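**Cuaderno de taller – abril, tarde**

Sigo con la tanda de camisetas deportivas. Por la mañana dejé listas las etiquetas y repasé el procedimiento de doblado con Merja Saarela, que quiere cerrar la hoja antes de que llegue el siguiente lote a Marwat. Quedan 17 prendas de las que no tienen ficha.

El fieltro gris de la mesa me sigue pareciendo la mejor base. La tela sintética resbala mucho sobre el tablero desnudo y al estirar una manga se va la prenda entera. Con el fieltro se queda donde la pones. El inconveniente es la pelusa – hay que pasar el rodillo al empezar y otra vez después de comer.

Partimos siempre de la prenda hecha un montón, tal como sale del cesto, sin colocarla antes. Merja propuso empezar con ella extendida, pero entonces los tiempos no sirven para nada, porque en almacén nadie las recibe así.
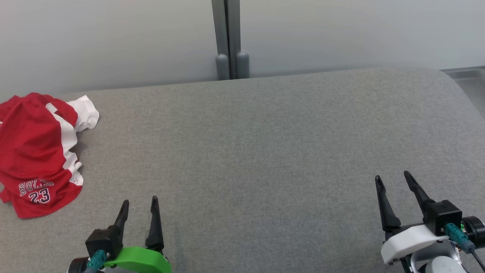
Con la roja de los Bulls, la del 23, el orden que apunto es este:

1. Buscar los hombros y sacudir una vez.
2. Tender con el número hacia abajo.
3. Llevar los laterales al centro, cada uno hasta un tercio.
4. Doblar el bajo hacia el cuello, en dos veces.
5. Dar la vuelta y alisar con la palma, sin apretar sobre las letras.

El paso 3 es el que da guerra. Las camisetas sin mangas tienen la sisa muy abierta y el borde no cae recto; si se toma como guía la costura del costado sale mejor que si se toma la sisa. Lo cambio en la hoja.

Tiempo objetivo: 55 segundos por prenda, contando desde que se toca la tela. Merja lo ve justo para alguien nuevo. Yo lo dejaría así un par de semanas y luego miramos.

El cartón de Plidton para el interior del doblado viene demasiado ancho para las tallas pequeñas. He recortado uno a mano y encaja, aunque las esquinas enganchan el tejido. Preguntar si lo sirven con cantos redondeados. El pedido mínimo es de 1.000 unidades, así que mejor probar antes con más tallas.

Pendiente:

- Rodillo nuevo para la pelusa.
- Pasar a limpio la hoja, con el paso 3 corregido.
- Devolver a Merja la regla larga.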